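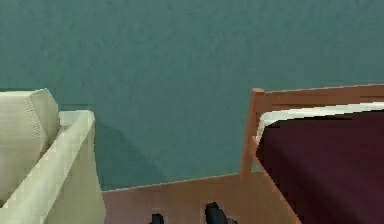 Abena Osei wrote under my last post that she gave up on the Psalms years ago, because half of them sound like someone shouting at the neighbours, and did I really mean to read all of them before Advent?

Well, yes, Abena, I did mean to! I've got as far as 30, mostly at the kitchen table at six in the morning with the heating off (November, ugh). And I do know what you mean about the shouting. Psalm 17 had me quite cross. He's so sure he's in the right, isn't he? I'm hardly ever that sure, least of all before breakfast.

But then I read it again out loud, slowly, and got stuck on "keep me as the apple of the eye". I must have heard that a hundred times in church and let it go straight past me. I wrote it on the back of an envelope and it's been in my coat pocket all week. 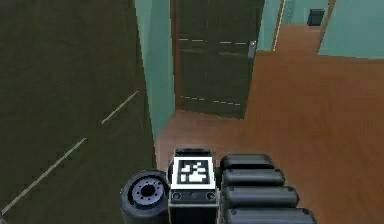

What I'm doing differently

One psalm a day, no catching up. If I miss one I miss one. Léonie Jacquet lent me her old prayer book with pencil notes all down the margins, and some days I get more from the notes than from the commentary I paid for (sorry, commentary). Next to Psalm 22 she's just put "stay here a bit", so I did, for three days.

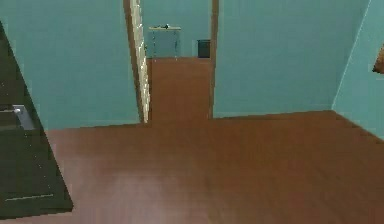
Psalm 30, verse 5: joy cometh in the morning.

I'm on 31 tomorrow, so if anyone fancies joining in, start there and tell me how you get on.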